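Why does a plastic bin have bumps?

I keep my building blocks in a big plastic bin, and for years I never looked at the bin itself. Then one rainy day I did, and I got curious!

A bin like this starts out as tiny plastic beads. A machine melts them until they're gooey, then squeezes the goo into a metal mold – a bit like filling a jello mold, only much, much harder. When it cools, out pops a bin. 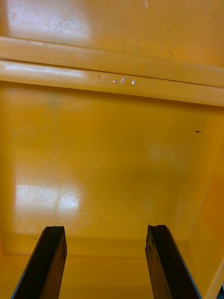

Shiny yellow plastic, with thick ridges running across it.

So what are ridges for? Try this. Hold a flat sheet of paper by one end and it flops. Now fold it back and forth like a fan (my friend Wilma makes very fancy ones) and hold it again. It stays up! Ridges can help plastic the same way – the wall gets stiffer without getting heavier.

Go find a bin at home and feel for the bumps with your fingers.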